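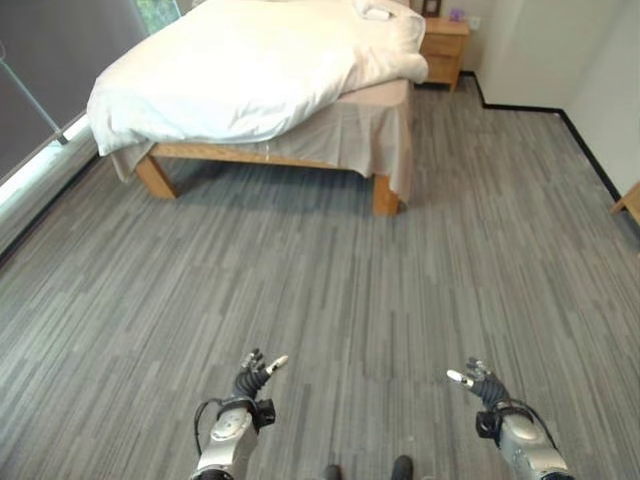
Bedroom session at the Nostville site. Photo: Trarkis

Trarkis has recorded 892 examples of bed making for Trakura, its household learning system, the company announced in November.

Each example pairs camera views with the positions of the hands.

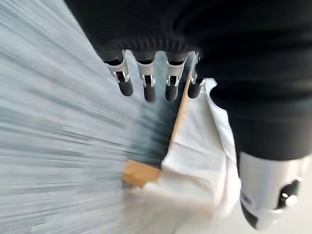 Recording continues in four rooms, and operators change shifts every 30 minutes. Failed attempts are kept and labeled separately.
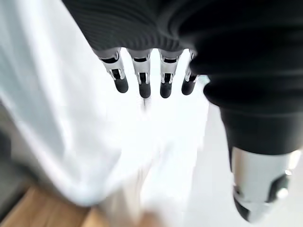
Edileuza Sales said the labels will matter more than the total, and asked that outside groups be given access to the failed attempts as well.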